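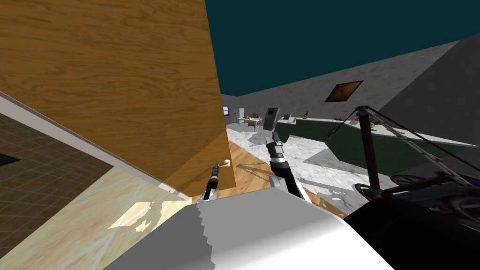 Door opening policy scores well in simulation but the success rate drops when the start pose is randomized. Is my evaluation wrong?

Asked 14th October
Tags: simulation, mobile manipulation, evaluation, doors

I'm trying to reproduce the door results from the Kendurer paper on a two-gripper mobile base. Everything is in simulation so far. The view is from the robot's own camera, with the door on the left, the knob near its corner and the left gripper just under it. The rest of the room is one of the furnished layouts that come with the Skekemness scene pack.

Setup:

Policy is behavior cloning with action chunks, 16 actions per chunk.
Training set is 3,565 demonstrations, all teleoperated in sim, all on door tasks.
Observations are the head camera plus joint positions. No wrist cameras.
Success means the door is open past the threshold angle when the episode ends.

With the base starting where it started in the demonstrations, I get numbers close to the paper. When I randomize the base position and heading, success falls to less than half of that. The paper says their method is "robust to initial pose" and shows a single bar for it, with no range given for the randomization.

What I have tried:

Training longer. No change.
Color jitter and random crops. Slightly better from the fixed start, no change from the random one.
Shorter chunks. Worse on both.

Most of the failures look the same. The gripper gets close to the knob, closes too early or a little to one side, and then the arm carries on with the pulling motion as if it had hold of something.

Is this a known problem with the method, or am I measuring something different from what they measured? I have to write this up and I don't want to report a failed reproduction if the fault is in my eval script.

Answer 1 (accepted)

Probably some of each. I worked on a similar reproduction last June and these are the things I would check, in order.

1. Where the start poses come from. In the Kendurer code release the "randomized" evaluation samples from a list of poses saved with the demonstrations. It does not sample from a box around the door. So their robot always starts somewhere a person managed to open the door from. If you are drawing uniformly from a box, some of your starts may not have a reachable knob at all. Run a plain motion planner from each of your start poses and throw out the ones where it can't reach. Report how many you threw out.

2. When success is checked. You check at the end of the episode. I believe they count it if the door passes the threshold at any time. A door that swings open and then gets bumped back by the arm is a success for them and a failure for you. Log both, it is one extra line.

3. Seeds. Don't compare single runs. We trained with 11 seeds and the gap between the best and the worst was 18 points from the randomized start, with the same data and the same config. From the fixed start they were nearly identical. If the paper's bar is one seed, then your number and theirs might not disagree.

The early close is a real weakness of the method though – I wouldn't put that on your script. With only a head camera, the arm and gripper can block the view of the knob during the last part of the reach, and the policy goes mostly by joint positions from there. If the base is not where it was in training, joint positions are a poor guide. You can test this cheaply. Freeze the image at the moment before the gripper closes, feed the frozen image for the rest of the chunk, and see if the behavior changes. Ours barely changed.

Adding a wrist camera fixed most of it for us. If you can't re-render the demonstrations with one, collecting a smaller set with varied base poses also helped, less than the camera did.

For the write-up I would give three numbers: fixed start, their pose list, and your own filtered random starts. Then the reader can see which claim holds and which doesn't.

Comment: The pose list was it, mostly. I had missed that file. On their list I am within a few points of the paper, and on filtered random starts I am still well under. Logging the door angle over the episode moved things up a little as well. Will do the frozen image test this week.

Comment: Good. Put the filter code in the appendix if you can, people will ask for it.

Answer 2

Have you checked the friction on the knob? We had a lot of slipping in the Wollasia simulator until we raised it. Round knobs are harder than lever handles in general. If your lab doesn't care which kind of door it is I would switch to levers.

Comment: Raising friction after the fact would change the task, so it can't be compared with the paper anymore. But I agree that knob and lever results should be reported separately.

Answer 3

Same problem here with the Kershaw base, different policy. No fix yet. One thing I noticed is that heading error hurts a lot more than position error, so it may be worth randomizing them one at a time before you do both together. Following this.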